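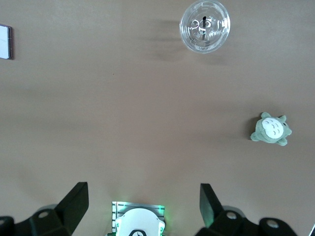

Yesenia Flores reckons the leader arm is the bit you should spend your money on, and that the follower will forgive you nearly anything if the handle feels right. I've come round to her view, and it's why the Miltell teaching kit is the only one we now sell with both halves in the same box.

Miltell Teaching Kit (leader, follower and wrist camera)
Made by Petridis, set up and tested by us at Clundollow

I've been selling these kits for long enough to know the questions people ring up with, so I've tried to answer them here. If you're new to all this, the idea is simple. You hold the small arm (the leader) and move it, and the big arm (the follower) copies you. Everything you do gets recorded, camera and joints together, and the recording goes off to train whatever you're training. Pick up a toy, put it next to a cup, let go, back to the start, do it again. And again! It's oddly soothing once you've got the radio on.

Two ways of showing it a task

By remote control is how most of our customers work. The leader sits on its own clamp, the trigger under your first finger opens and closes the gripper, and you can be on the other side of the room if your cable's long enough. I like to sit slightly behind the follower and a little to one side, so left is still left.

By hand is the other one. Press the button on the follower's forearm and it goes slack enough to push about, with the motors carrying its weight for you. Lovely for slow, careful moves, and for people who just can't get on with the leader. The drawback is that your own hands get into the recordings, so keep hold of it well back from the wrist if you can.

You can swap between the two in the middle of a session, but do start a new recording when you do. I didn't, once, and spent an evening sorting it out.

The wrist camera

It looks down past the fingers at the table, so you always have the gripper in view along with whatever you're reaching for. Small soft things are a good first job. A plush toy squashes a bit, so a clumsy grab usually still works, and you soon get a feel for the trigger. A clear plastic cup is a much meaner test. See-through lids catch the light, a straw gives you something thin to knock, and you have to judge the rim from straight above. Save that one for your second day, or have a go on the first and see how you get on.

A plain matt tabletop helps too. Shiny ones throw the lamps back at the camera and you'll be forever fiddling with the exposure.

What's in the box

Leader arm with trigger handle and clamp
Follower arm with two-finger gripper
Wrist camera, already fitted
Mendon foot pedal (tap to start, tap to stop, hold to bin the last one)
Power supply and leads
Spare finger pads
Printed set-up sheet

The pedal used to be an extra and I nagged Petridis until it went in as standard. Having to let go of the handle to click a mouse ruins the end of every recording.

How many recordings will I need?

Everyone asks! For one object and one simple move, I tell people to do 200 and then see what they've got. In a good session I manage 36 before my shoulder complains, so that's a few sessions with tea in between. Move things about between goes - nearer, further, turned round - or the arm will only learn the one spot. Leave a few bits on the table that have nothing to do with the job as well, as real tables are like that.

Bits I'd grumble about

The leader's clamp won't open wider than 35 mm, so check your bench top before you order. The set-up sheet is still in tiny print. And the forearm button is stiff for the first week or so, though it does ease.

Delivery and help

We build to order and it's taking 13 working days at the moment, a bit more in October when the colleges all want theirs at once. Every kit gets paired and run on our bench before it goes out. If yours won't pair when you plug it in, swap the two data leads over first, then ring us after ten in the morning and ask for the workshop.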